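In Praise Of The Late, Bad Sequel

Somewhere in the third act of Skender 4, a man who was decapitated in Skender 2 walks into a petrol station and buys a sandwich. There is no flashback and no evil twin. He has his head on, he pays in coins, and he leaves. I have watched this film eleven times, which my sister regards as a cry for help, and I still could not tell you whether anyone involved noticed.

I want to argue that this is what horror films are for. I don't mean all of them. The respectable ones can carry on being about grief, in houses with very good kitchens, and I will turn up and admire the lighting. But the form was kept alive for decades by sequels that had no business existing, and I'm tired of hearing people apologise for liking them.

The usual line on a long-running series is that the first is a classic, the second is a cash-in, and everything after that is for completists and people with flu. I held this view myself until I was given the whole Skender box set one December by my friend Morenike Ekwueme, who had found it in a charity shop and thought the cover looked like me. Seven films, 254 minutes of extras, and a booklet in which the director of the fifth one says he hadn't seen the fourth. I had time off work and a cold. I watched the lot.

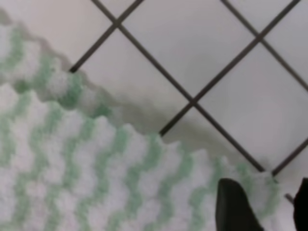
Green, white and fluffy: more comforting than anything in Skender 5.

The first film is good. Everyone says so and everyone is right. It has a small cast, one lake, and a killer whose motives you could write on a stamp. It is also, by the third viewing, a bit dull, in the way that a thing done properly can be. You know where every shadow is going. By contrast I defy anyone to know where Skender 4 is going, including whoever was holding the script.

What happens to a series when it goes on too long is that the sensible people leave. The original director gets offered a thriller with a senator in it. The lead actress is killed before the titles by a stand-in's hand. The money shrinks, and the job passes to someone of twenty-six who has been sleeping in an edit suite and has Ideas. One of the Ideas will be terrible. One will be a hovercraft. But every so often one of them is a sequence that nobody with a reputation would have dared to shoot, and it sits there at the fifty-minute mark of a film that two people reviewed.

Take Drirnura, a series I love beyond reason. The original is a haunted village film of the old school, all bells and fog. Part three is set in a shopping centre. The fog has plainly come with them from the village at some expense, and it rolls down an escalator that isn't working, for four minutes, with no music. Nothing comes out of it. A shutter goes down somewhere and the film cuts to a wedding. I have seen a great many expensive ghosts since then and none of them has bothered me as much as that escalator.

Then there is the matter of length. Drirnura 3 is over in 78 minutes, and a good six of those are names going up the screen very slowly. The remake of the first one, released to great fanfare in 2000, runs to 115 and explains the fog. It was a curse, if you were wondering. There was a well involved. I came out knowing a good deal about the well and nothing else had been done to me at all.

My friend Kasun Saha disagrees with all of this, and because he runs the film night and chooses the films, his opinion carries more weight than it ought to. His case is that I am confusing incompetence with daring. The escalator, he says, is four minutes long because they had to fill four minutes. The headless man buys a sandwich because the actor was free on the Sunday. If you give people credit for accidents, where does it stop?

It's a fair question and I have thought about it more than he has.
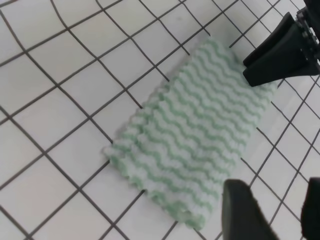
My answer is that I don't much care where it stops. Nobody gives out marks for intention at a horror film. You sit in the dark and something either gets under your collar or it doesn't, and the thing under your collar has never once shown me its paperwork. If the scene works because they were short of footage, then three cheers for being short of footage. A proper budget would have found something to put at the bottom of that escalator, and it would have had tentacles.

I will concede a few points, mainly so that Kasun will let me pick something in the new year. There is no defence of Ververidis: The Return, which is the same film as Ververidis with the reels in a slightly different order and a new song. There is no defence of the comic policeman, in any series, ever. And I accept that for each fog-bound escalator you must sit through a quantity of people saying "we should split up" in a corridor that only goes one way. I have sat through it. I've missed buses for it.

What I won't concede is the word "guilty", as in pleasure. It gets stuck on these films by people who have seen one and a half of them. I don't feel guilty about Tundeck Versus The Moon. I feel a little tired, and I have questions about the moon, but I paid my money and was shown a giant mole weeping in a lighthouse, and I've had worse returns from films with a string quartet on the soundtrack.

Skender 8 is apparently on its way. I gather it will ignore everything after the first film and return to the lake, with the original cast and a serious young director who has spoken of legacy. It will no doubt be well lit. I shall go, obviously, and sit near the back, and spend the whole of it hoping for the man with the sandwich.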